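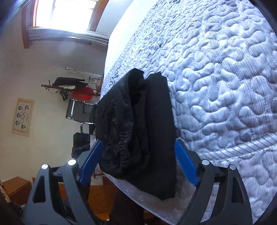 The hand-held gripper works! I have been building this thing in the evenings since May, first on the bench at the Hesdale shop and then on my own desk when the shop closed, and yesterday I carried it into the bedroom and tried it on laundry. The quilt turned out to be a great test surface, all puffs and stitched lines, so the two blue pads have plenty to get confused by when they come down on either side of a black garment. Cloth is what I wanted to do from the start. Blocks and cups are fun for an afternoon, but I have a chair full of clothes at home and I would love a machine to deal with it one day.

So, the build. Each finger is a set of linked parts, and the links keep the pads at a steady angle while the jaw opens and closes. I drew the first version far too thin. It flexed so much that squeezing the trigger just bent the fingers and left the pads where they were. Version 2 is thicker at the joints and I like it a lot better – there's still a tiny wobble on the right side, which I think is my drilling.

The trigger took longer than everything else put together. I went through three springs. The first was so stiff that my hand hurt after ten minutes, the second let the jaw droop, and the third came out of a drawer of odds and ends at the shop with no label on it, so if it ever breaks I'm in trouble. (I should measure it. I keep saying that.)

Awuor Biwott talked me into the softer pads. I had plain hard plastic tips on there and was very proud of them, and she picked up the tool, tried to lift a dish towel, dropped it, and handed it back to me without a word. Fair enough! With the new pads I can pinch up a single layer of a T-shirt most of the time. Thin slippery stuff is another matter, and I get two layers when I want one.

Total cost so far is roughly 300 dollars, and 50 of that was a bag of bearings in the wrong size that I can't send back. If anybody near Hesdale needs small bearings, please write to me.

The camera mount is what I'm on now. It rides on the tool behind the fingers, and I've reprinted the bracket over and over trying to get both pads in view without the picture shaking each time the trigger snaps back. Camera on its side for now, which makes for odd viewing – curtains running across, coat stand sticking straight out of the wall – but the pads and the cloth are both right there where I need them, and I can rotate the clips later.

I've named the whole project Jirnamow, after a word my niece made up. The folder on my laptop has 31 short clips in it already, mostly shirts and one very stubborn pillowcase. Next job is a stop screw for the jaw so I quit over-squeezing, and then I want to try socks.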